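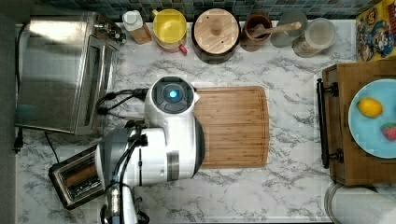 Ottó Erdős kept the fault log by hand, in pencil, one line per stop. The arm kept its own log as well, and the two did not agree.

The entry for 9/13/18 read: Position hold over cutting board, left side. No alarm. Cause not found. The arm's record for the same minute read: Normal.

"It stopped," Ottó said.

"It waited," said Margit Major. She ran the Grekach test kitchen for Chauke and had signed for the arm in April. "Waiting is a valid state. It's on page 82."

Ottó had read page 82. A hold was permitted when the next item was not where the plan said it should be. The plan said the lemon should be on the board. The lemon was on the plate, on the tray, at the other side of the counter, where Ottó had put things for eleven years before anyone drew a plan.

The job was breakfast. Chauke sold breakfast trays to company canteens, and every tray was first made in Grekach until the steps were fixed. Before the arm, fixing the steps meant Ottó made the same breakfast until he stopped thinking about it, and then wrote down what his hands had done. The sheet went to Lekow, where the line cooks followed it. Now the arm made the breakfast and Ottó set the counter for it.

Setting the counter had a tolerance of 4 millimeters. He had not known that he put things down unevenly. The arm's weekly report told him. Of 3,000 placements, 2,688 were inside tolerance. The rest were listed by item, with the direction of the error. Most of his errors went to the right.

"You turn your wrist," Margit said, reading over his shoulder. "It isn't a complaint. They want to know whether to correct you or correct for you."

"Who wants to know?"

"Grusix. The software people."

He thought about the two choices. If they corrected him, there would be tape on the counter and he would put the pitcher on the tape. If they corrected for him, the arm would look for things a little to the right, and it would go on doing so after he left, for whoever came next. That person would place the crock exactly where the drawing showed it, and the arm would miss.

"Tape," he said.

Margit wrote it down. She did not ask why, and he was glad of that, as he would have had to work out an answer.

He moved the lemon to the board. The arm lowered, took it, and set it down again in the place marked for cutting. The motion used 2 seconds more than his own would have. He timed it against the wall clock, as he did every time.

Then he took the pencil and went back to his line in the log. He crossed out Cause not found and wrote: Lemon on plate. Operator. He initialed it, rinsed his hands, and began laying out the next tray.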